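Flindow Household Forum > Laundry and Closets > Folding and storing

Thread: Heavy rib knits – fold, roll or hang?

wrenhollow
Posts: 102
14th January

I have six heavy ribbed knits now and no good way of keeping them. Two are cardigans, three are pullovers, and one is a long thing with a collar that weighs as much as a bath mat. All of them are dark. They live on a closet shelf that is 13 inches deep, and whatever I do they end up hanging over the front edge. When I take one off the bottom the rest come down with it.

I tried hangers last winter. The shoulders grew points and the long one got longer. I tried the dresser, but two of them fill a drawer.

So what do people do? I would like to see the whole stack and take one out without refolding the others. I don't want to buy furniture. The closet rod has free space if that helps.

pellmarsh
Posts: 1475

Fold in thirds, then in half, and turn the pile so the folded edge faces out. Three to a pile at most. Put the collar one on the bottom and leave it there until you need it.

Don't hang them. You already found out why.

Tobin_K
Posts: 38

I'd roll them. I have a bin on the closet floor with mine standing up in it like rolled towels. You see every one, you pull the one you want and the others stay put. It takes me less time than folding and I don't need a table.

The only thing is to start from the hem and roll toward the neck. The other way the ribbing at the bottom flips out.

pellmarsh
Posts: 1475

Rolling is fine for t-shirts. With a heavy rib you get a roll as thick as a loaf of bread, and six of those won't go in any bin she can fit under the rod. It also stretches the outside layer. I did it for a year and had a wavy hem on two of them.

Tobin_K
Posts: 38

I've done it for four years and my hems are straight. Maybe you roll too tight.

marguerite_lane
Posts: 513

Both of you may be right depending on the yarn. Cotton rib is heavy and doesn't come back once it has been pulled. Wool rib is springy and forgives a lot. Wren, what are yours made of?

wrenhollow
Posts: 102

Four are wool or mostly wool. The two cardigans are cotton. The cardigans are the ones that went bad on hangers, now that you mention it. The long one is wool, so I can't explain that one except by the weight.

marguerite_lane
Posts: 513

Weight will do it. Anything that long should lie flat.

For the cotton ones I would fold, and only once lengthwise. For the wool ones it hardly matters as long as they are clean before they go away. Put the cotton on top of the stack, so nothing sits on it from fall to April.

oldsaltbox
Posts: 61

Hang them over the rod. I mean over it, the way you'd hang a towel, with a piece of pipe insulation on the rod so it isn't a thin line. I learned it from a woman named Leonor Aguiar who ran the alterations counter at Guerreiro when I worked in the stockroom. All the heavy knits were kept that way. Half the weight on each side, nothing on the shoulders.

pellmarsh
Posts: 1475

And a crease across the middle of the chest.

oldsaltbox
Posts: 61

No crease if the insulation is fat enough. Get the size for one inch pipe. And you can lay the sleeves over too, so they don't dangle.

duffel_and_pine
Posts: 219

I went through this when we moved to the Ellbridge apartment, where the one closet is the width of a door. What worked for me was to stop folding on the bed. A bed gives under you and the knit shifts while you are squaring it up. I do it on a flat floor now, kneeling, and each piece takes me under a minute. I lay it face down, bring the sleeves straight in across the back, and smooth the ribs out with my forearm before the first fold. If they start out straight the stack stays up. If they don't, you get a fat side and a thin side, and the pile leans toward the thin side until it goes over.
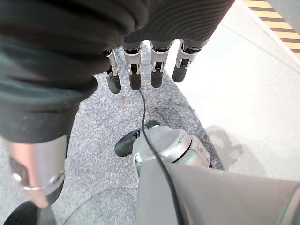
Heavy rib is easier to square up if you watch the lines in it and leave the edges for last. The edges roll and lie to you. With a dark one I want strong light from one side, or I can't tell the ribs from the shadows. The knit in my photo is nearly black with a bit of green-gray in it, and toward the upper right you can still follow the fine ridges where they curve. Over on the left it has bunched up into thick, round creases, and that is the part that would make a fat side. I pull a patch like that out flat and start over before I fold anything. Pressing down on it does nothing. The bulk moves over an inch and comes up again.

After that it's thirds and then half, same as pellmarsh.

wrenhollow
Posts: 102

That helps. My long one looks a lot like that when I take it down, same sort of color too. I've been folding on the bed the whole time.

When you say smooth with the forearm, do you go along the ribs or across them?

duffel_and_pine
Posts: 219

Along. Going across opens them up and the whole thing gets wider. You will have folded it to fit 13 inches and it will come out at 15.

marguerite_lane
Posts: 513

Agree on going along. I go across on purpose once in a while, if a piece has shrunk in length and I want some width back, but that's while it is damp after washing. Not for storage.

I would put a clean sheet down first if it's the floor. Dark knits pick up everything.

Tobin_K
Posts: 38

Kneeling on the floor for six sweaters. This is why I roll.

duffel_and_pine
Posts: 219

It's six minutes twice a year. But I have good knees. A kitchen table is just as good if it's clear. Mine never is.

nettie_b
Posts: 7

New here. I have the same kind of shelf and I put in dividers. Mine are the wire kind that slide on from the front, from Trakevstead. They hold the sides of the pile, but they do nothing about the front edge, which sounds like the problem wrenhollow has. I measured wrong and bought the short ones, so get the tall ones if you get them. They also won't go on a shelf with a lip.

wrenhollow
Posts: 102

There is a lip, unfortunately. Half an inch of trim along the front. I could take it off, but the painter glued it.

pellmarsh
Posts: 1475

Leave the lip. It's helping you. Fold to 12 inches and the lip will hold the bottom one in place. Cut a piece of cardboard 12 inches wide, lay it on the back of the sweater, fold over it, slide it out. All six will come out the same size. I've used the same piece of cardboard through two houses.

oldsaltbox
Posts: 61

We had a board for that at the store too. It was for the thin stuff. The heavy knits went over the rod.

pellmarsh
Posts: 1475

You said.

marguerite_lane
Posts: 513

Cardboard is good. Take the corners off with scissors or they catch in the ribbing when you pull it out. I caught a loop that way and spent an evening working it back in with a crochet hook.

wrenhollow
Posts: 102

Update. I did four of them this morning on the hallway floor, on a sheet, with a piece of cardboard from a picture frame box. Corners cut. The three pullovers came out nearly the same size and they sit behind the lip with a little room. The first cardigan I had to do twice. The button side is stiffer and I kept getting a lump down the front.

I have not dealt with the long one. Folded in thirds and half it is still twice as thick as anything else.

duffel_and_pine
Posts: 219

For cardigans, button every other button first, then face down. The two fronts stay lined up and you don't get that lump.

For the long one I'd fold it in thirds crosswise as well and give it its own spot. Is there room at the end of the shelf?

wrenhollow
Posts: 102

Yes, if I move the hats. I might try it over the rod first, since oldsaltbox has said it twice. It's wool, so if I get a crease I can steam it out.

oldsaltbox
Posts: 61

Use the fat insulation. And put the hem to the back, so if there is a mark it falls below the shoulder blades.

pellmarsh
Posts: 1475

Check it after a week, not in April. I'd still move the hats.

nettie_b
Posts: 7

Question for the cardboard people, does it have to be as long as the sweater is or only as wide as the fold? I have a cereal box and that's it.

marguerite_lane
Posts: 513

Only as wide as the fold. A cereal box is too short for a heavy one, though. Open it out flat and tape a second one to it, or ask at any store that sells shirts. They throw the boards away.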